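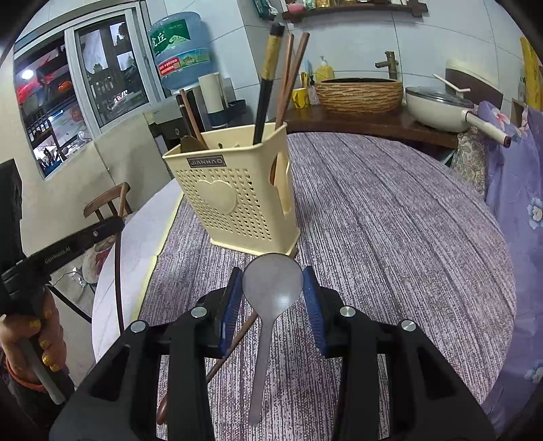

Zetum Handset

The Zetum Handset is a hand-held gripper sold by Trusholm as part of a rental kit for recording household tasks. A person squeezes the grip, the two fingers close on a spoon or whatever else needs moving, and the recording is later used to teach a robot to do the same. The robot is not included. Trusholm mentions this on page 3 of the manual, a little late for some customers.

Design

The Handset has two fingers driven by a pair of linkages, with ribbed pads at the tips. The pads are the part most often praised. They hold thin, flat-handled cutlery well and are less sure of themselves with anything round and polished. Replacement pads are sold separately, in packs that never seem to match the number worn out.

The grip is the same for left and right hands, which the company calls universal and left-handed reviewers call right-handed.

Kit and service

The standard kit contains two Handsets, a charger, spare pads and a carrying case with a foam cutout for a cable that was dropped from the second version. It is rented by the month. Customers record in their own homes, on their own tables and with their own utensils, and upload the results to a service named Plunulier, which checks each take and sends back a grade. Grades are final, though the wording of the rejection notice ("please perform the spoon again") has been revised.

A cheaper plan, Zetum Lite, offers one Handset and a limit of 656 takes a month. Tasks that need two hands are listed in the Lite catalog anyway.

Reception

The trade newsletter Bautista tested the kit over 30 days of kitchen chores and gave it a favorable review, with complaints about the case and the app's habit of logging out during uploads. It found that putting utensils back in their holder was the task testers learned fastest and got tired of soonest. Its follow-up in July was shorter and mostly about the charger.

See also

Plunulier grading scale
Trusholm product recalls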